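ok so my sourdough starter is 4 months old and I have opinions now, sorry in advance

first off, feed it by weight. I was scooping with a measuring cup until Renata Toledo saw me do it and handed me her kitchen scale without a word

100 grams flour, 100 grams water, same jar every night around bedtime. boring! works great!

second thing: my kitchen was 67 degrees all through September and the poor guy just sat there. moved him on top of the fridge and by morning he was pushing the lid up (I yelled, the dog left)

I named him Motlow. Emiliano wanted Waltenus. we are not discussing it

also tried the rye thing Eulalia kept going on about, swapping in a spoonful of rye for some of the white flour. smells like apples now?? big fan

first three loaves were bricks btw. loaf four had actual holes in it and I sent a picture to everybody I know, including my dentist

next up is a wetter dough, 80 percent water. Estela says my hands will be stuck to the counter for a week. we'll see

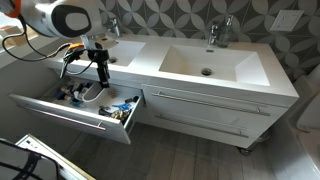 Can I keep a starter in the fridge if I only bake on occasion?
Sure, just feed it first, give it an hour or so on the counter, then chill it and feed it again once a week.

Last updated: September

Contact | © Mirnton | Back to top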